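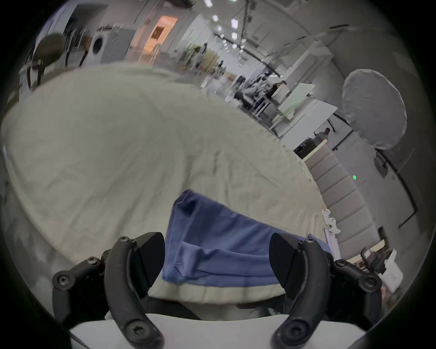

Can a machine fold the laundry yet?

It can fold a known towel on a known surface, slowly, and it still needs a person within reach for everything else in the basket.

I had been an acceptance inspector at Himness for four years when the Plurnov file landed on my desk. The contract was for a folding unit, to be leased to the Montoya, a hotel that sent out 700 towels a day. My task was to sign page 16 or to leave it blank. The hotel wanted page 16 signed before the October bookings.

The unit ran through the morning without a fault. It picked, squared, folded, stacked. I wrote down the cycle times and ate a sandwich standing up. After lunch I put one of my own towels in the bin, an old one from home with a stretched hem. The unit lifted it, held it, lowered it and lifted it again. It did this until I pressed stop.
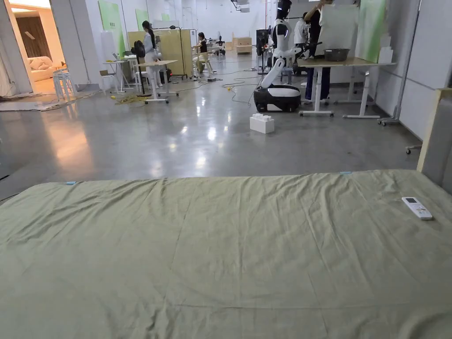
2. Handling of irregular items

The engineer from Girner asked whether my towel was in scope. I said the contract read "towels." She said the contract meant towels as supplied. We looked up the definition – there was none – and she went to telephone somebody. I stayed with the unit. Its status light was green. As far as its log was concerned, no towel had been refused. One was in progress. 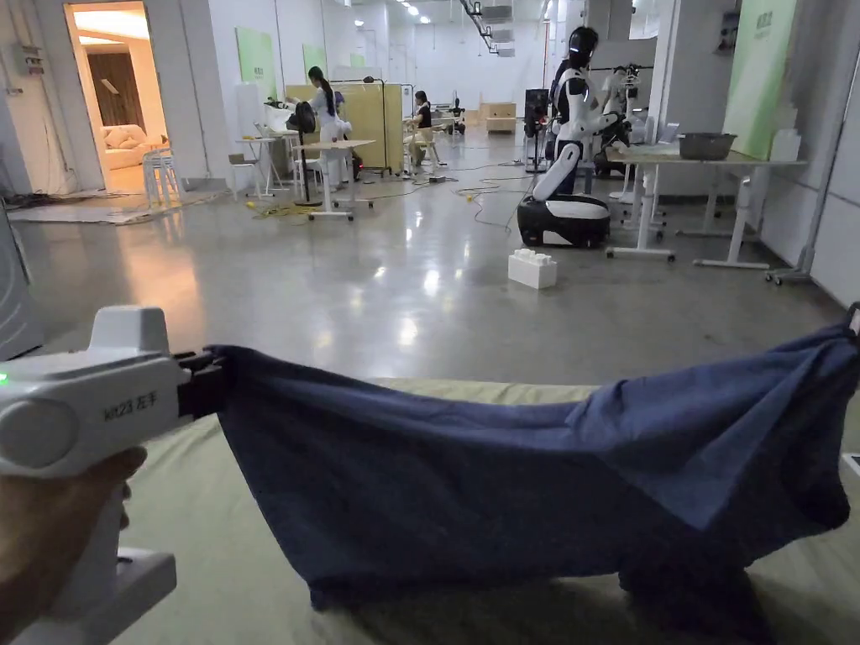
My mother folded for a hospital and never looked at her hands. I had tried to put that in a requirement once and the reviewer struck it out as untestable. What can be tested is the moment after the pick. Take a navy towel with a gripper at each of two corners: the middle sags, the slack bunches toward one side, and something has to decide whether that is a crease or the shape of the cloth. She would have given it a shake. I looked through the Plurnov command set for a shake and found a motion called "settle," disabled by default.

I enabled it. The engineer came back while my towel was still in the air, and we both waited for it to come down. Then I asked her for a pen.

Filed under: Short Fiction / Work & Machines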